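Engelbrecht Neighborhood Reading Fund
Progress report, second quarter of the grant
February 19, 2021

It has been a really good quarter! When we last wrote, the book bag program was a plan and a stack of sign-up sheets. Now 90 families in Torkow and the streets behind the old mill get a bag of library books every other week, and the waiting list is short enough that we expect to clear it by spring.

Most of the work went into choosing the books. We started with one set for all ages, and parents told us quickly that this was a mistake (the same bag was going to toddlers and fifth graders). So in January we split it into 2 sets, one for children still being read to and one for children reading alone. Returns got better right away. Of the bags sent out in the first round after the change, only 19 came back late, and most of those turned up within the week.

We also added a plain card to each bag with a few things to talk about after reading. The first version was too long. The new one has three short questions and a space for drawing, and the drawings that come back are wonderful – dragons, grandmothers, a very detailed bus.

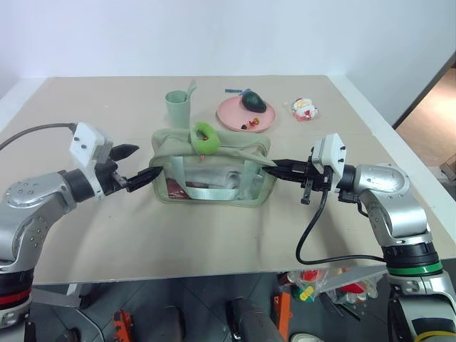 Neema Shirima wrote to us that her two boys now fight over who gets to pick the first book, and that she would like more stories with chapters, even if it means fewer books at a time. Several other parents have asked for the same thing, so we are setting aside part of the next order for longer books. She also asked for a later pickup hour on weekdays. We are trying one until seven at the Ciltano Street branch.

Spending is close to plan. Books came in a little under budget after Edex gave us a better price on paperbacks, and we would like your okay to move the difference to the Spanish and Swahili titles, where our shelves are still thin. Printing ran over, mostly on account of that first card. Delivery costs are on target.

One thing is behind. The family reading evenings are still on hold while the branch meeting room stays closed, and the read-aloud calls we tried by phone drew some 30 children the first time and far fewer after that. We think the hour was wrong. A Saturday morning call starts next month, with older students from the high school taking turns as readers, and they are already arguing about which book goes first.

For the coming quarter: the longer books, the new titles in both languages, the Saturday calls, and a short survey going home in the bags. We will send the survey results with the next report, along with the full list of titles bought so far.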